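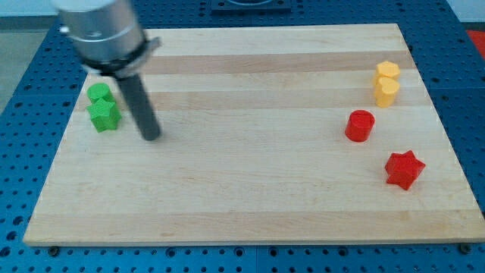 Handout 4: The push rod and the block board

Workshops > Toft shared shop > Arm build > Handout 4

Last updated: September

The tool for this unit is a straight rod held in a clamp. It has no fingers. The arm moves a block by touching its side and pushing, so most of the work is in getting the height of the tip right and keeping the board still.

Board

The board is wood and sits flat on the perforated blue table. Two round black fasteners go against the front edge, one near each corner. Push on the board by hand before you power the arm. If it slides, reset the fasteners — every taught position depends on it.

Blocks

We use green, yellow and red blocks in different shapes. Start with the green pair on the left, the yellow pair at the upper right and the two reds on the right, set apart from each other. Leave the middle of the board clear for moves.

Setting the tip

1. Loosen the clamp, set the rod at a slant and tighten again.
2. Jog down over bare wood until the tip is 5 mm above the surface. Save this as Multgate height.
3. Check the height again at all four corners. Old boards are not always flat.

First moves

Run the Dreltby script at 15 percent speed. Each push is 30 mm, then the arm lifts and waits for a key press. Stay on the red cylinder until you get a straight push. Stars turn when pushed off center, so leave them for later.

Write down your offsets before you leave. The Virnetti controller does not keep them after power off. Wiring is on page 34 of the shop binder.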